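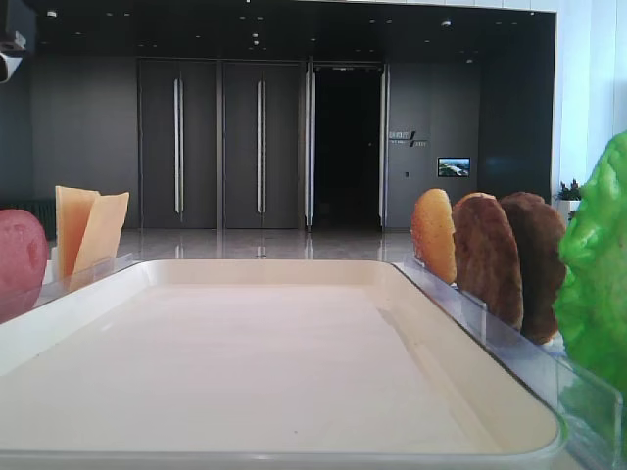

Iulian Pană wanted it written down first that the sandwich cell should not be switched on by whoever gets in earliest, and that it needs ten quiet minutes with the arm parked before anybody asks it for lunch. Fine, it's written down! I'm taking the minutes again, so you get my version of everything else.

Lumbridge demo cell, upkeep meeting, Wednesday, 2 p.m.
Present: Iulian, Marta from the front desk, the two Korotden techs on the phone, me.

Last month's notes
Approved, except that I wrote "gripper pads" where I meant "wrist cover." Sorry. The pads were fine in July and they're still fine.

Missed picks
This took up most of the hour. The cell has been dropping play food on the way to the tray, mostly the cookie shapes, and I'd been blaming the gripper (loudly, to anyone who walked past). Korotden went through the log and they think it's the camera. The lobby gets strong daylight on one side, and the clear acrylic holders throw it back, so the edge of a piece gets read in the wrong spot. We talked about frosting the acrylic. Marta hates that idea because visitors like to see the pieces standing up in their slots, and I'm with her. We agreed to try a fixed exposure first and redo the calibration after lunch, when the light is at its worst. If that's no good we go back to frosting and Marta gets to say I told you so.

Cheese
The slices lean when they're put back by hand. I asked if the arm could just push them upright before each pick and got a long silence on the line, then a yes, with a slower approach speed. Iulian will try it on one slice before we touch the rest of the program.

Gripper service
Ekard says to check the finger pads every 1,000 cycles. We've been going by whenever I remember. The counter read 285 since the last check, so we're okay, but I'm taping a card inside the control cabinet door with the date and the count, and please fill it in even if all you did was look.

Cleaning
Soft cloth and plain water on the tray and the acrylic. No glass spray! It left a film on the old holders and the camera didn't like that either. Wipe the lens last, with the lens cloth, the one in the drawer and not the one on top of the cabinet that has grease on it.

Spare parts
Dumitrescu quoted us for 2 sets of pads and a new cable for the wrist. I said yes to the pads. The cable I'd like to hold off on until Korotden has looked at the bend near the elbow, which they'll do on their next visit.

To do
Iulian: exposure, calibration, cheese test.
Me: card in the cabinet, order the pads.
Marta: keep the cell off during the calibration, and put up the sign.
Korotden: send back the log with the bad picks marked.

We stopped at three. Next one is same day, same time, and I'll bring the coffee.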